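1 May 2022

Notes on the second round of finger comparisons for the two-arm cell. The first round was in January and used foam cubes, which told me very little. Cubes have parallel faces and every parallel gripper likes them.

The question this time is narrower. Given the same arms, the same controller and the same operator, how much does the finger geometry matter once the objects are round, tapered or shiny? I compared the stock fingers against a printed set Lauri Laaksonen drew up, which has a shallower taper and a softer pad. Arm base positions were fixed for the whole run. I re-zeroed the joints before each set and left the gains alone.
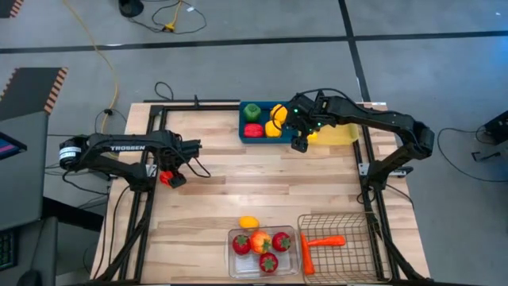 Peppers are the most useful item in the produce set. They have lobes, so a grasp that closes across two lobes is stable and one that closes on a lobe and a groove will rotate. With the stock fingers I had 14 rotations on the peppers. With the printed set I had 6. The carrots made no difference either way, provided the wrist was lined up with the long axis before closing.

The lemon was worse on the printed fingers. The softer pad deforms under the tip, and if contact is above the widest point the lemon gets pushed down and out. Tyyne Mäkelä suggested closing 5 mm lower, which fixed most of it but puts the fingertips close enough to the wood that I had to slow the final descent.

Settings, for anyone repeating this:

- closing current limit: 700 mA, both grippers
- descent speed: unchanged from January except for the lemon
- pads: wiped between sets
- controller: the Molo build, no local patches

The clear containers deserve a separate paragraph. Reaching over a rim is easy from directly overhead and awkward from any side approach, because the outer housing of the gripper gets to the rim before the fingertips get to the fruit. Neither finger set solves this. Longer fingers would, at the price of more flex at the tip, and I already have more of that than I want.

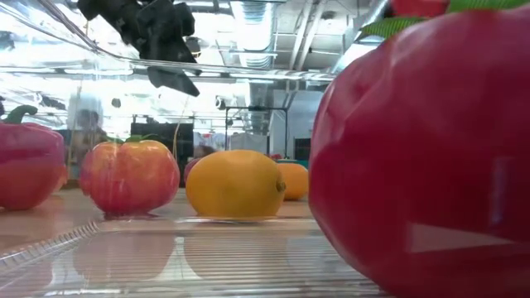
Camera placement matters more near the containers than I had allowed for. A low viewpoint gives good information about fingertip height relative to the object, and poor information about everything behind a plastic wall. Rims produce bright horizontal lines that an edge-based tracker will happily lock onto. Ragnheiður Hviid runs hers from a high view only and estimates height from the joint angles. I tried that for one set and the height error was acceptable on peppers, marginal on strawberries.

For now the printed fingers stay on the left arm and the stock ones on the right. Still to do: a stiffer pad for the lemon case, a longer fingertip in the same profile, and a repeat of the strawberry set with the current limit lowered. Lauri has the CAD for the first two.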